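So, Samstag, und wir sammeln wieder Beispiele fürs Lernmodell — diesmal alles rund um Schubladen. Ich freu mich da ehrlich gesagt die ganze Woche drauf!

Stand heute Mittag: 284 Durchgänge. Ziel sind 300, und Esi hat schon Kuchen versprochen, falls wir das vor dem Abend schaffen.

Am meisten lernt man übrigens selbst dabei, wie langsam man so eine Schublade aufziehen kann (meine Unterarme lassen grüßen).
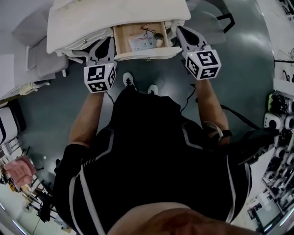 Nächste Woche kommt dann Apolline dazu, die greift ganz anders als ich, viel ruhiger — das tut den Daten bestimmt gut.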